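12 Aug 2018

# Crates, slopes and grapes

I have been rearranging the produce display at the Rikcombe shop on and off since spring, and the layout has settled enough to write down.

The stand holds wooden crates in tiers. Flat crates waste most of their depth: from where a customer stands you see the front slat and little else. Tilting them towards the aisle fixes this but moves the load forward, so what goes in each crate matters more than I had assumed.

Carrots behave well on a slope. Laid parallel they lock against each other and stay put. I leave the short tops on where they come that way. Round fruit does not lock at all, so it goes in a crate at the top, heaped, with the reds and oranges mixed. Radek Ďurica would prefer them sorted by colour. I tried that for a week and the stand looked like a paint chart.

Grapes are the awkward item. A bunch has no stable face, and lifting it from the middle puts the weight on a few thin stalks. The better method is to take it near the top, let it hang, and lower it so the tip touches first and the rest follows along the crate. 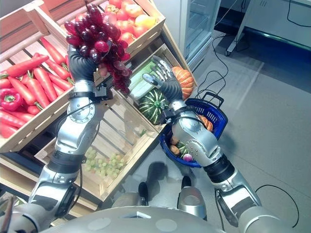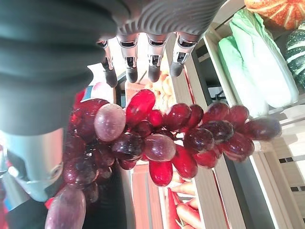

*Dark red grapes, one bunch, at the Rikcombe stand.*

Colour placement took longer than the carpentry. Dark red next to bright orange reads clearly from the door, and a pepper among the carrots gives the eye somewhere to stop. Cabbage is useful as a pale neighbour for the grapes, and its bulk holds a long bunch in position.

The load figures, for anyone building the same thing: my limit for one tilted crate is 3000 g, and the fullest came to 2924 g on the kitchen scale. The grape allowance is 425 g per bunch. Anything heavier gets split. The crates sit on a batten with 6 mm of lip, and I would make that deeper next time.

Still outstanding - the lower tier needs a second batten, and Zuzana Sokol wants the labels moved to the front slats so they can be read without leaning over. I will do both in September, when the Rotdale crates arrive.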